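Gallorstead households to get loan boxes for home internet problems

Jan 28, 2026

Gallorstead libraries will begin lending home network kits next month, under a scheme run with the repair charity Plundska and paid for by the cable supplier Grenex. Any resident with a library card will be able to borrow a kit for up to 2 weeks at no charge.

The kits are meant for people whose internet connection works in one room and fails in another. Each contains a small network switch, long and short network cables, spare plugs and a printed guide. Borrowers can try a wired connection at home before they spend money on one.

There will be 24 kits at the start, shared between the central library and the Agbenyega Road branch. If all of them are in use, residents can put their name down at either desk or by phone. Kits can be returned to either building during opening hours.

Plundska ran a trial last September with 40 households. Most of those taking part had been told at some point to buy a faster package. In many of the homes the package was fine and the trouble lay between the router and the room where people worked or did homework. Thick walls were a common cause, as were old cables left behind by earlier tenants.
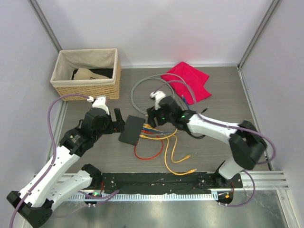
A coiled gray cable beside a lined wicker basket.

The printed guide has been rewritten since the trial. It now begins with how to measure the run from the router to the room, along the skirting board and around door frames, and leaves the question of speed until later. Several households in the trial had measured in a straight line across the floor and found their cable too short.

Used equipment is also wanted. Plundska takes in switches, routers and cables from offices that are moving or closing, wipes any saved settings and tests every port. Items that pass go into the kits or are sold at low cost from its Saturday counter. Items that fail are stripped for parts or sent for recycling. 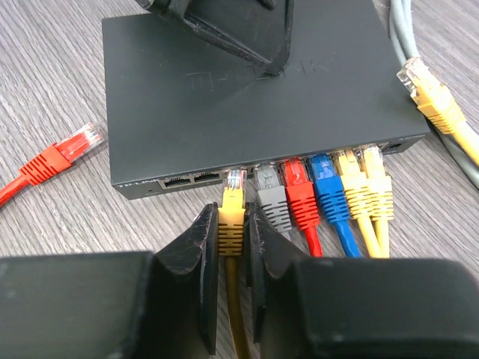 Too many offices still throw working switches in the skip, according to Apolline Rey, who would like firms to ring before a clear-out, "even if it's one box and a bag of leads".

Grenex has given 1,000 metres of cable to the scheme and will replace damaged lengths during the first year. Borrowers will not be charged for ordinary wear. A lost switch will be charged at the second-hand price, and the library will agree payments over several months where needed.

Staff at both libraries have been shown how to check a kit in and out, but they will not be able to visit homes or give advice on contracts. Questions about a provider's bill should still go to the provider.

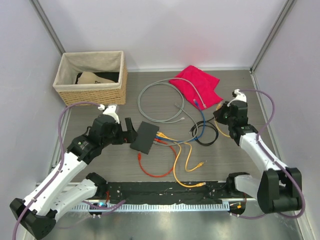 One trial household wrote on its feedback form that the long cable had settled an argument about the back bedroom, and asked whether the loan could be stretched to a month.

Loans will stay at 2 weeks for now. The length will be looked at again once the first round of kits has come back.

Bookings open at both library desks on Monday. Offices with equipment to give can leave a message for Plundska at the central library.

Ends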